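Kerkton robotics club takes on the everyday stuff

The robotics club at Kerkton has a new project, and it has nothing to do with wheels, ramps or knocking the other team's bot out of a ring. This season the students are teaching a machine to pick up the things most of us grab without thinking – hairbrushes, spoons, tape rolls, a bar of soap.

The project is called Moon, and it started in May as a one-page idea passed around at the end of a club meeting. Since then it has grown into the biggest thing the club has ever tried. The students print their own gripper parts, put the linkages together by hand and then practice with the tool, one object at a time, until they have enough recordings to train from. The goal is 700 good grasps by the time the Arari student challenge opens its doors. As of this week the tally on the club whiteboard stood at 319, and it gets a cheer every time it moves.

What makes Arari so much fun is the list. Teams get 200 household objects to prepare for, and on the day the judges pull a handful out of a box. It could be a sponge. It could be a whisk. Each team gets five minutes per object, and a clean hold earns more than a fast one, so there is a real payoff for patience.

The club has been through a pile of finger designs to get this far. The early ones were too smooth and let go of anything round. Another set gripped beautifully but snapped in the middle of a demo for parents, who clapped anyway. The current fingers are flat and boxy, and the students are very fond of them!

Lately the practice sessions have been all about awkward shapes, the ones that are hard on one side and fussy on the other. A hairbrush is a great workout for that, with a smooth wooden back for one finger pad and a thicket of pins for the other. 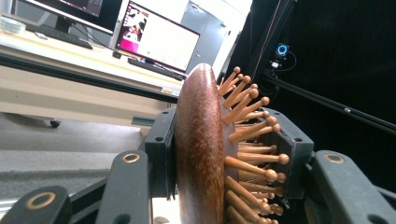
Booker Tillman thinks the object list is the best part of the whole contest, and said he would like to see even stranger things added next year, maybe a slipper or a bunch of keys. He also said the students should write down every failed grasp, since those pages will be worth a lot to whoever joins the club after them.

The write-ups are already under way. Parts files and notes go up on Komik, the club's shared project page, where other school teams are free to copy the finger designs and send back changes. Two rival teams have done so – and one of their fixes, a slightly wider base, is going into the next print.

Practice runs after school until 5, and new members can join at any point in the season.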